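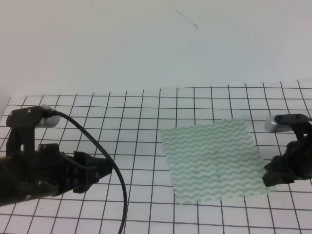
Cloth on the grid, one gripper either side.

Pressing too hard: a season of stops on the cloth cell
Speaker notes, Fumstead meeting

Opening. Say who I am, say that Nghĩa Thái ran the cell day to day and did most of the digging. Questions at the end, but shout if you can't hear me.

The task is folding and moving a thin cloth with two arms. The right arm comes down, closes on a corner, lifts. The left arm takes the other side. We call the cell Đỗ, so if I say Đỗ I mean the table and both arms together.

The fault. Between October and February the right arm went into protective stop 138 times out of 1,215 picks. The fingertips reach the table, keep going down, the force reading climbs and the arm locks. No one was hurt. We lost one set of fingertips and a lot of afternoons.

Explain protective stop quickly. The controller sees more force than it expects and holds the arm where it is. It is a working safety function. What we had was a positioning fault, and the safety function was catching it. I want people to keep those two apart, because at one point we nearly raised the force limit to get rid of the stops. Albane Pichon refused to sign that off and she was right.

Why cloth is awkward. A thin sheet has no height to speak of. To get hold of a corner the fingers have to go down until they touch or very nearly touch what is underneath, then close. With a box you have some room. With this you have none.

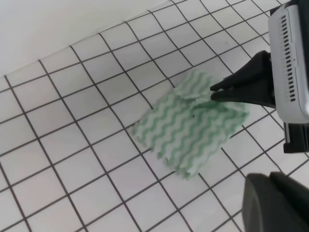
So we had a planned contact with the table on every pick, and the height of that contact was a fixed number in the program. It was taught once, at the middle of the table, when the cell was put together.

What we blamed first. Keep this bit short.
The cloth. Swapped it for a new packet, same stops.
The gripper. Sent one back to Corkico. They found nothing wrong with it and said so politely.
The wrist camera. This took us three weeks.

On the camera. The picture from the wrist is good until the arm is low, and then cloth fills most of it. The pattern goes soft, the edge is hard to place, and you see very little of the grid. Nghĩa thought the vision step was choosing a corner that was further away than it looked.
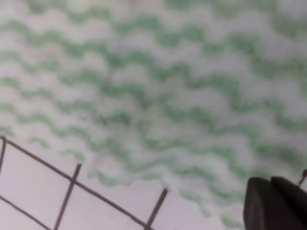 Wrist camera view, close in on the cloth.

It was a fair idea. We switched vision off and gave the arm a fixed corner position, and the stops carried on at the same rate. That cleared the camera, and we should have done it in the first week.

The cause. Nghĩa took a dial gauge over the whole surface. The right-hand side sat 4 mm higher than the point where we had taught the height. A table foot had been wound up when the cell was moved across the room. The stops came when the corner was on that side. In the log they looked random, because the log recorded the time and the force but not the position of the pick.

Pause here for the log point. If you take one thing home, put the tool position in the stop record. The Vurkaneck software can do it, it was a tick box, we hadn't ticked it.

Second finding, smaller. While checking the table we also looked at cables.

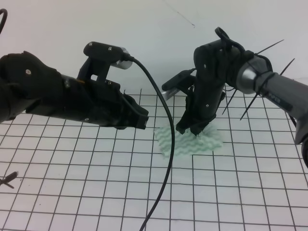
A camera cable that runs across the table is inside the area both arms use. It wasn't behind any of our stops as far as we can tell, but a snag would show up as an unexpected force too, and we would have had trouble telling one from the other. Cable routing is now on the start-of-day sheet.

What we changed.
Table levelled, feet locked and paint-marked.
Height measured at 11 points and stored as a map.
Slow approach for the last part of the descent, stopping on light contact.
Force limit left exactly where it was.
Anyone moving the table has to redo the height check before the arms are powered.

What is still open. The slow approach costs time on each pick and we haven't won it back. We also reset too easily. People got used to clearing the stop and pressing go, me included. Albane wants a rule that the second stop in an hour means hands off and a look at the table. We are trying it, no results yet.

If short of time skip the cables and go straight to what we changed.

Likely question: why not a softer surface? We tried a foam mat for two days. The fingers sank in and dragged it.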